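THE INVENTORY AT ARNSKA

Office of Unclaimed Effects, Dinport District
File 308

The Office received notice in September that the rooms at Arnska had been given up by their tenant, and that no relative had come forward. Under the rules of the district, the contents were to be listed by two officers, one to name each article and one to write it down. Dragica Đorđević was appointed to name. Holger Fagerlund was appointed to write.

They began with the table. Mr. Fagerlund had served the Office long enough to distrust tables. A wardrobe held clothes and could be entered as such, but a table held whatever a person had last been thinking about.

"Remote control, white," said Ms. Đorđević. "Figurine, Doraemon, with a red collar. Toy piece, orange and white."

"Belonging to the figurine?"

"Lying beside it."

He wrote that it lay beside it. The form, Trorkus pattern, allowed 20 characters for the relation of one article to another, and he used abbreviations.

"Oval object, beige, like a stone."

"Is it a stone?"

"The Office has no opinion," she said, and he entered it in those words.

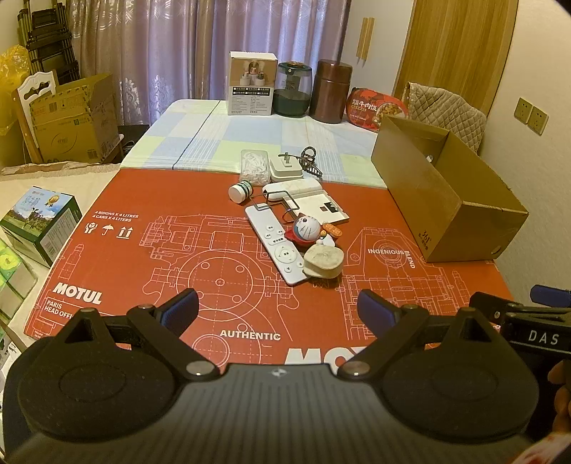
File 308, table, articles on the red printed sheet.

The sheet itself caused a delay. It was cardboard, printed with engine parts and gears, and it bore the name MOTUL and the words "4 cans x 4 liters." There were no cans. Mr. Fagerlund held that a sheet announcing cans must be entered under packaging. Ms. Đorđević held that the tenant had laid it over a checked tablecloth, and that it had therefore been promoted to linen. The manual by Kneževič was consulted, and was found to support both officers on facing pages.

The matter was set aside, and they proceeded to the far edge, where the provisions stood in a row. Ms. Đorđević named a jar with a teal lid, a tall brown canister, and a package showing a beef rice dish. She named them more slowly than the rest.

"He meant to eat that," she said.

"The tenant's intentions are not an article."

"No. Write down the rice."

He wrote down the rice. Then, in the margin, where the Office permitted corrections only, he wrote that supper had been provided for. It was the first remark he had placed in a margin in 1246 entries, and he did not initial it.
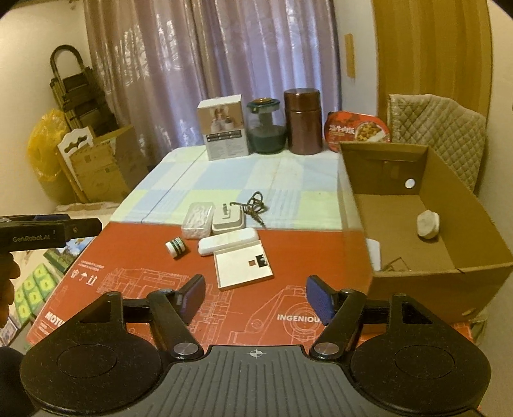 DETERMINATION

The Office finds that the articles listed in File 308 constitute a household. They shall be kept together and shall not be sorted by kind. The red sheet is entered as linen.

The marginal note on the second page has been examined and is allowed to stand.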